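Print | E-mail
6 February 2024
By Montri Srithong and Amnuay Phetsri

4. Joining the Invitation Without Bread

The sections before this one dealt with groups in which all the adults had eaten bread. Mixed tables are harder. At a communal lunch it is common for part of the group to wash and eat bread while others take only salad, cooked vegetables or fruit. When the time comes for grace, someone has to decide whether there is a group for the invitation (zimmun), and whether the form used for ten applies.

The Shulchan Aruch (Orach Chayyim 197) treats the two cases differently. For the invitation of ten, seven who have eaten bread may be joined by three who have eaten vegetables, and the leader must be one of those who ate bread. For the invitation of three, the text is more cautious and records several views on what the third person must have eaten. Later writers narrowed the gap, and the usual advice now is that the third person should be offered bread first. If he declines, many will allow him to be counted after eating some other food.

We wanted to know how far this advice is followed where there is no rabbi at the table. The material comes from the Hudeo collection, a set of written replies from 34 congregations without full-time clergy. Each was sent the same short form in December and asked to describe its most recent shared meal. Longer interviews were then held with nine people who regularly lead grace, most of them in Minden and Vachon.

Two findings stand out. The first is that leaders rarely ask what anyone has eaten. They look at the table and assume. In Vachon, where the meal is a full lunch with loaves set out at each end, the assumption is nearly always that all present have had bread. In Minden the meal is lighter, and the leader told us he simply waits to see who goes to the sink. The food set out at such meals varies, and so does the way it is served (Figure 3).

The second finding concerns people who arrive late. A latecomer who takes a piece of fruit while the others are finishing is often counted toward ten without comment. Under the rule as written he may well be eligible, provided he has eaten the required amount, but none of the leaders mentioned an amount unless we raised it. One in Vachon had learned as a child that "a bite is enough" and had never looked it up.

Figure 3. Fruit in a blue plastic basket.
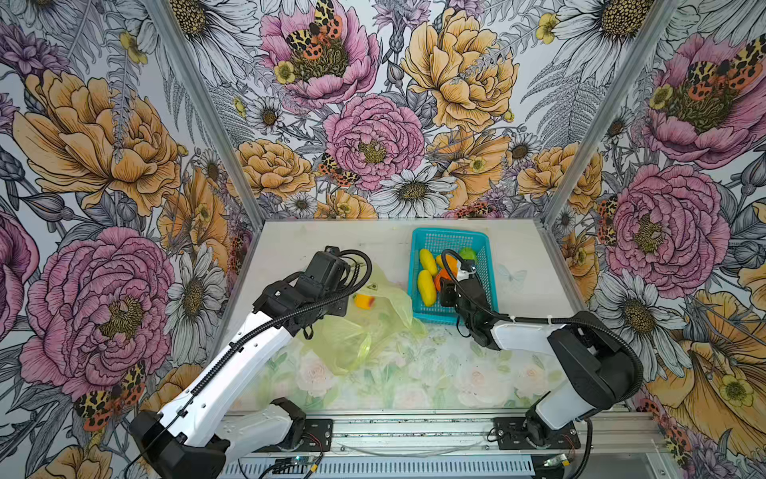

Does a person who joined the invitation after eating only fruit then say the full grace?

He says the blessing that belongs to what he ate. Answering the invitation makes him part of the group for that purpose, and it has no effect on the text he owes afterward. A person who ate ordinary fruit says the short closing blessing, and a person who ate one of the fruits for which the Land of Israel is praised says the longer single blessing that sums up the grace.

Replies on this point were uneven. Of the congregations that described a mixed table, several said that everyone present "says grace," and it was not clear from the form whether this meant the full text or just the responses to the leader. We went back to Vakdale, which had given the fullest reply, and were told that those without bread answer the leader and then turn to the back page of the booklet, where the shorter blessings are printed. Booklets without that page may explain part of the confusion elsewhere. We did not collect the booklets and cannot test this.

There is also the matter of who leads. The requirement that the leader be someone who ate bread was known to all the people interviewed, and it was the one rule they stated without hesitation. It causes some trouble in Minden, where the member with the strongest voice avoids bread for medical reasons. Another member now leads the invitation and the first responses, and the singing is taken up by the rest of the table from there.

The form had no question about grain foods other than bread, such as cake or noodles, and the few remarks we received on them are left for Section 5, together with the replies about meals held outdoors.

2 comments | Share (52)
Print | E-mail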